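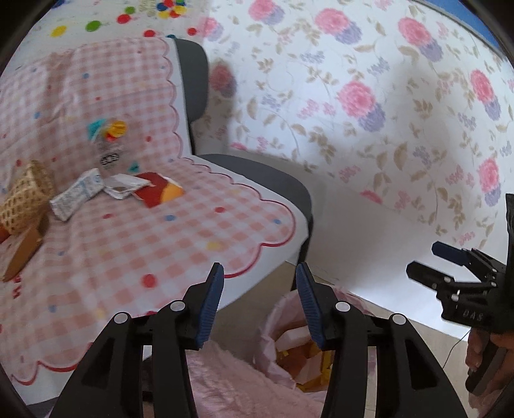 Hand-held grippers at a cloth-covered chair, one of the everyday settings on the Skirnine task list.

The rulebook at Skirnine used to fit on one page. It said to charge the grippers, wear closed shoes and keep hair tied back. The current version took effect on March 31, 2021, and Ruby-Lee Nepia wrote most of it after watching people collect data for a whole season in homes and small offices.

Skirnine records people doing ordinary chores with hand-held grippers. The recordings are used to train robot arms that have the same kind of jaws. No robot is present during collection, and for a long time that led people to think there was little to regulate.

"The arm learns what the hand did," Nepia says. "If you slam the jaws shut on a bottle, you've taught it to slam."

Her first rule covers the start of a recording. Both grippers begin open, in view, and clear of every object. The operator holds still for three seconds before reaching. Recordings that begin with something already in the jaws are thrown out, however good the rest may be.

The second rule concerns clutter. Early sessions were done on bare tables, and the results were of little use to Curnisum, the company that tests the trained arms. Now the setting is left as people live in it. Snack packets, wrappers, a basket and a bottle can all share one chair seat. Patterned cloth stays on and busy wallpaper stays in view. Operators may remove glass, medicine, and anything with a name or address printed on it.

Cables get a section to themselves. A cable has to hang free of the work and must never cross between the jaws. Bags and blankets can stay on the floor as long as they are clear of the operator's feet.

Lindsay Tomoana checks the recordings that come in. In November she went through 1,002 of them and passed more than 800. The most common fault was a finger pad that had slipped out of line, so the pads are now checked at every break.

Tomoana would like the rules to go further. She wants a limit on how long one person can work without changing hands, and a written consent form for each household, kept separate from the operator's own. Ngata, a smaller group that shares its methods with Skirnine, already has the form. Nepia has a draft of it on her desk and expects to add it to the next version.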